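4. Running the practice scene in the simulator

Each team works through the practice scene before booking time on the club's arm. Section 3 (installing Flarner and joining the team folder) must be finished first. If Flarner opens with a red bar across the top, go back to step 3.6.

4.1 Before you start

You need:
a club laptop or your own machine with 9 GB of free disk space
your team login, on the card inside the team binder
a wired mouse (trackpads make the camera controls very slow)
the scene pack called Nevida, from the shared drive

Note: The scene pack was rebuilt in March. If your copy is older than that, delete the whole folder and copy it again. Do not copy the new files over the old ones.

4.2 Loading the scene

1. Open Flarner and choose File, then Open Scene.
2. Browse to the Nevida folder and pick the file ending in "practice".
3. Wait for the status line to read Ready. On the older laptops this takes nearly 2 minutes, and the window may turn gray while it loads.
4. Type your team name in the Run Label box. Runs with no label are deleted when the drive is cleaned.
5. Press Reset once. The hand goes back to its start pose and the objects drop into place.

Caution: Do not press Reset while a run is recording. The log file will be cut short and will not open in the score sheet.

4.3 Checking the hand settings

1. Open the Hand panel on the right side of the window.
2. Set Grip Force to 9. This is the club limit for the practice scene.
3. Set Physics Rate to 400. Higher settings look smoother but slow down the recording.
4. Click Apply, then close the panel. Settings are not saved until you click Apply.

Ruan Moodley keeps the settings file for the whole club. If your numbers change by themselves between sessions, tell him which laptop you were on.

4.4 Practicing the grasp

1. Switch to the close camera by pressing C. Hold the right mouse button and drag until you can see the fingertips and the object together.
2. Bring the hand in slowly with the arrow keys. Use Shift with an arrow key for small steps.
3. Stop when the object is between the fingers. Check the gap on each side before you close anything. 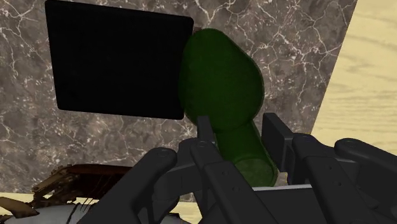
4. Press G to close the fingers. Keep the key down until the contact light in the status line stays on.
5. Lift with Page Up. Count to five, then set the object back down and press H to open the hand.
6. Press Save Run. The run number appears at the bottom of the window — write it in your binder.

Note: Clear objects are harder to judge on screen because you see the shading inside them as well as the outer edge. Turn the camera and look from a second side before step 4.

Caution: If a finger passes into an object, stop the run and press Reset after the recording has ended. Do not try to pull the hand out. The object will shoot across the scene and the run will be scored as a drop.

4.5 If something goes wrong

The scene loads with no objects: the pack was copied only in part. Copy it again.

The contact light flickers: lower the approach speed and try again. Do not raise Grip Force.

Error 438: another person is logged in with your team card. Log out on both machines, then log in on one.

For anything else, write the run number and what you did on the sheet by the door. Naledi Khumalo reads it before each session. Once your team has saved three clean runs, go on to section 5.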